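Gandeck Unattended Items: Data Card and README

Release 3, April

What's in the box

Gandeck is a set of written reports of unattended items found on a regional bus and light rail network operated by Embridge. Every record starts with a member of staff or a passenger noticing something that doesn't seem to belong to anyone, and ends with an outcome code. In between is a free text account, usually composed by a person who would have preferred to be on break.

There are 467 reports from 50 stops and stations, covering 12 months of ordinary service. Each report has 20 fields. Most of them are filled in.

The set was put together at Skillside for people who study how front-line transit staff decide that a bag is worrying. Training manuals have plenty to say on this. The reports show what happens at ten to six in the evening with a full platform and one radio between two people.

Files

reports.csv - one row per report, UTF-8, comma separated, quotes where needed
stops.csv - stop codes, type (bus, rail, both), covered or open, staffed hours
outcomes.txt - the outcome codes and what they are supposed to mean
redactions.txt - the rules applied to the free text
CHANGES.txt - what we broke and when we fixed it

Join reports.csv to stops.csv on stop_code. Don't join on stop_name. One interchange is spelled four ways, and two of those are the official ones.

How the reports were made

Staff filled in a form on a handheld device running Psarras, the incident software Embridge was using at the time. Psarras requires an entry in the "threat indicators" field before it will let you save. It doesn't have an option for "none." The result is a large group of reports where the indicator is recorded as "other" and the explanation reads "it is an umbrella."

We thought about cleaning this up and decided against it. If you filter on threat_indicator without reading free_text, you will conclude that the network is under sustained attack by rainwear.

Passenger reports came in by phone or text and were typed up by the control room. They carry source = P. Some are quoted word for word, some are summarized, and the field that would tell you which was added in the eighth month.

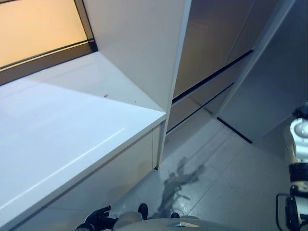 Parveen Cassim wrote in after release 2 to ask why the time between "reported" and "attended" comes out negative in some rows, and whether the staff had been issued a time machine. They had not. When the handheld lost signal, Psarras stamped the report with the time it finally reached the server, while the attendance time came from the radio log. Release 3 adds a column, time_trust, set to 0 wherever the report was sent late. Use it. We left the negative values in place so that earlier results can be reproduced, including ours, which were wrong.

Main fields

report_id: unique, no meaning. Gaps in the sequence are drafts that were never submitted.
stop_code: see stops.csv.
source: S for staff, P for passenger.
item_type: chosen from a list. "Bag" covers everything from a clutch purse to a canvas kit bag the size of a calf.
location_detail: free text. Expect "by the thing" and "usual place."
threat_indicator: see the warning above.
action: left in place, moved, cordon, service held, police called. More than one is allowed, and "left in place, moved" does occur.
owner_returned: Y, N or blank. Blank means blank.
outcome: see below.
free_text: redacted narrative.

Outcomes

Codes A through F run from "claimed by owner" to "referred to police." Code C, "resolved," was meant for items that turned out to be trash. Staff took it to mean that they personally considered the matter closed, so it covers trash, lost property, things that had gone by the time anyone looked, and a report about a smell.

No report in this release concerns a device that was built to cause harm. Please don't train a detector on it and announce that the detector works. You would have a very good model of who forgets gym bags.

What it's good for

Studying how suspicion is put into words. The same kind of backpack is "left" at one stop and "abandoned" or "placed" at another, and the verb predicts the response better than the item type does.

Comparing staffed and unstaffed stops, within reason.

Teaching. Students who have only read guidance tend to go quiet after the first page of free text, then ask better questions.

What it's bad for

Estimating how often items are left behind. Staff reported what they felt like reporting. One depot ran a briefing in the spring and its numbers jumped for three weeks before sinking back to normal.

Ranking stops by risk. The top of that table is the stop with the most conscientious supervisor.

Anything about individual passengers. Descriptions of people were removed, along with the guesses about them, some of which were unkind. 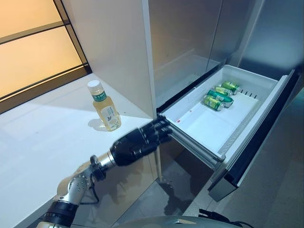
Surely the redactions take out the most useful part, one reader objected, given that staff decide about bags by looking at whoever is standing near them. That's a fair complaint, and we don't have a tidy reply. Descriptions of people were replaced with [PERSON], and a note of how many words were removed is kept in redacted_words. Long redactions go with stronger responses, so something can still be learned from the hole. We won't release the originals. Several passengers would be easy to recognize, and being described as "shifty" next to a cello is punishment enough.

Redaction was done by hand in two passes. Names, phone numbers, badge numbers and vehicle registrations were removed too. If you find one we missed, tell us before you tell a conference.

Known problems

Reports filed just after midnight are sometimes dated to the shift and sometimes to the day.

Duplicate reports of the same item exist. We linked the ones we could prove with dup_of and left the rest alone.

One stop closed for track work partway through the year and went on generating reports for a while. We asked. The staff had been moved to the next stop along and kept the old code out of habit, or possibly loyalty.

Reuse and citation

Free for research and teaching. Cite as "Gandeck Unattended Items, release 3, Skillside." Commercial use needs a written agreement with Embridge, whose legal department is thorough and unhurried.

Corrections go to the Gandeck address at Skillside, with the report_id in the subject line. Mail without a report_id gets read eventually and is filed under code C.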